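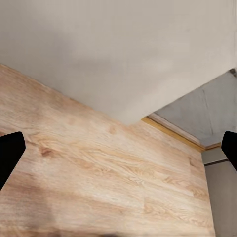

Step 1: Plan the bench before you price the arm

Everyone wants to start with the arm. I did too! But the first line in our budget at Larnora is now the work surface, and we settle it in the simulator before anyone asks for a quote.

Load your bench at its real size and give it the finish you plan to buy. Pale timber with a visible grain suits us nicely, and black fingers stand out well against it. Then tip the wrist view well over and look at the bench from there. You're checking how much of the surface you can see between the open fingers, and what else creeps in past the far edge.

Write down three things:

- the bench length, width and height
- the colour of the top, the edge trim and the wall behind
- anything fixed beside the bench that the arm could knock

Step 2: Split your list into "now" and "later"

Buy now: arm, gripper, wrist camera, mount, emergency stop, power board and a solid bench. Buy later: the second gripper, the nicer lights, the rolling base. My colleague Otakar Koubek keeps the later list on a separate sheet, and it's amazing how many items quietly drop off it by April.

Ask each supplier whether spare fingertips come in the box. Ours, from Melis, cost $165 a pair, and we went through 3 pairs in our first term of testing. I'd order two spare pairs up front.

Step 3: Budget for the small stuff

Cables, bolts, adaptor plates, clamps, a decent set of hex keys. We put aside 20 per cent of the hardware price for these and used nearly all of it. Freight goes on its own line, and so does any electrical work. If your bench needs a power point moved, get the electrician's price early - that one caught us out.

Step 4: Ask about the warranty in writing

The standard cover we were offered on the Prusten arm was 12 months. Liliana Santoro, who does our purchasing, asked for 24 and got it by agreeing to buy the mount from the same dealer. It took one email!

Get these in the reply:

- who pays the freight on a return
- whether a loan unit is available
- how long software updates are included

Step 5: Run the sim again with the final list

Once the quotes are in, swap your stand-in models for the exact gripper and camera you've chosen. Finger length changes the view more than you'd expect. On our Drilesus project a longer set hid so much of the near side of the bench that we went back to the shorter ones, and all it cost us was an afternoon.

Save that version of the file with the quotes, then send the order.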